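Notebook > Bench work > Gear plate, November

9:40 a.m. Leena asked at coffee whether the arm could take over kitting at Prunside yet, and I said "almost" so fast that she laughed. So today's page is me trying to back that up!

The chore is small gears onto a plate with pegs. A person does it while thinking about lunch. For the arm it's all in the last bit of travel: bore over peg, straight down, then let the teeth find their neighbors. I love this stage. You can hear when it's going well.

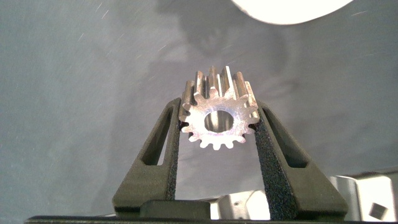
Grip first, then. Toivo wants the gear held low so there's more of it left clear for the peg, and I've come around to his view. Held high, the fingers get to the plate before the gear does. The gritty pads are a big step up on the smooth ones we had from Laitinen (keep those anyway, Kaisu wants them for the cup trials). Still not sure about twist. If a gear turns a hair in the grip, the bore doesn't care but the teeth do.

Tally so far: 172 tries since we moved to the new pads, in sets of 50 plus the odd ones at the end. Most of the misses are tooth on tooth. The arm pushes, feels the push back, and sits there. Esko's fix is a little wiggle on the way down, same as your own wrist does without asking.

To do before the next set:

1. Wiggle on, 2 degrees each way. Esko has the numbers.
2. Wipe the mat. Dust shows up as speckle and Nimo (the part finder) gets ideas about it.
3. Start with gears already on the upper pegs and leave the bottom one for the arm, spares lying on the mat.

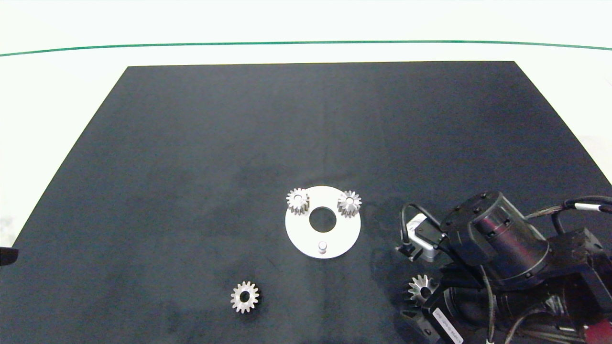 4. Same again with the lights down. Impi's point, and a good one: a kitchen at night isn't a lab.

Chores, then? Dishes no, laundry very much no. Putting a known part on a known peg, I'd say yes with somebody nearby, and I would not have written that last spring. Drallura want to come and see it. Ask Kaisu which afternoon.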